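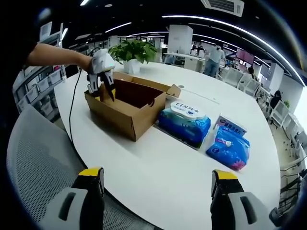
Handling Lab 4: Comparing Hand-Held Grippers

Course notes, January. Prepared by Purificación Zabala. Lab section run by Emiliano Paredes.

Read these notes before you come to lab. You will need the score sheet, a pencil and your results from Lab 3.

1. What this lab is for

In Lab 3 you measured grip force on a bench with the fingers closing on a load cell. That gives you one number for one finger at one opening. It tells you little about how a gripper behaves when a person is steering it toward a soft pack that somebody left too close to a wall.

In this lab you work with two hand-held grippers on the same small job and record where each one does well and where it does badly. The two units are the Lirkero and the Pemita. Both are worked by hand, and both have two fingers that open and close along a line. They differ in finger width, in pad material and in how the handle is balanced. Do not look up the maker's numbers first. We will go over them in the second hour.

2. The task

Each team of two packs and unpacks an open cardboard box on a table. The objects are ordinary packaged goods such as packs of wipes. One person holds each gripper. Both grippers may be in use at the same time, and for part B they have to be.

Part A, one gripper. Move each object from the table into the box, then back to the table. The second person stands clear and keeps score.

Part B, two grippers. One person steadies the box with the fingers at a corner. The other loads it. Swap grippers halfway through, and swap roles as well.

Part C, close quarters. Set one object flat against an inside wall of the box and try to take it out without tipping the box. This is where most of the failed picks came from last year.

Each team does 100 attempts across the three parts. Time limit for a single attempt is 60 seconds. If you run over, mark it as a fail and go on.

3. What to write down

For every attempt:

Object
Gripper (L or P)
Finger opening at approach: narrow, medium, full
Result: clean, slipped, dropped, no grip
Contact with the box wall: yes or no
Remarks

Use the remarks column. "Slipped" alone is not much use to us in the second hour. "Slipped, wrapper folded under the left pad" is.

4. Terms

Stroke. The distance between the fingers when fully open. A long stroke lets you be careless about where you place the gripper, but the open fingers need more room on each side of the object. In a box this matters at once.

Finger clearance. The space a finger needs between the object and the nearest wall. Measure it with the finger pointing straight down, then again with the wrist tilted. The second figure is usually larger.

Compliance. How much the pad or finger gives under load. Soft packs already give a good deal. A soft pad on a soft pack can feel secure and still let the pack roll as you lift.

Approach angle. The angle between the fingers and the table. Straight down is simple to describe and often wrong for flat items. Try a low angle from the short side.

Occlusion. Anything that hides the contact point from a camera. The fingers themselves are the main cause. A camera on the gripper loses sight of the far side of the object, and a box wall can hide both fingertips.

5. Cameras

Part D is done from recordings. The set is 3360 clips, and each team gets 200 of them. They are on the course drive in the Nikolaidis folder. For each clip, note the first moment when you can tell whether the grip will hold, and whether the fingertips were in view at that moment. Two people score each clip separately – no talking until both sheets are complete. Where you disagree, leave both answers in and mark the row.

The clips were trimmed in Binel, so the clock in the corner starts again with every clip. Do not use it to compare one clip with another.

6. Before you start and when you finish

Check that the fingers open and close fully by hand.
Keep cables off the chair arms and out from underfoot.
Wipe the pads between parts. Dust from cardboard changes the grip more than you would expect.
Do not squeeze past the stop on the Pemita. The handle will bend.
Put the box flaps in the same position for both grippers and note which position you used.

7. Write-up

Two pages, one table, one chart. State which gripper you would pick for this job and give the numbers that support it. Then name one object for which you would pick the other. If your numbers do not support a clear choice, say so and say how many more attempts you would want.

Common mistakes from last year: success rates given without the number of attempts, parts A and C added together, and long paragraphs on comfort. Comfort can go in, but keep it to a sentence or two.

Hand in the score sheets with the report. Paredes keeps the originals, so make a copy first if you want one for the final project.

Reading for next time: chapter 6, the sections on contact friction and pad wear. Skip the worked problem on suction cups.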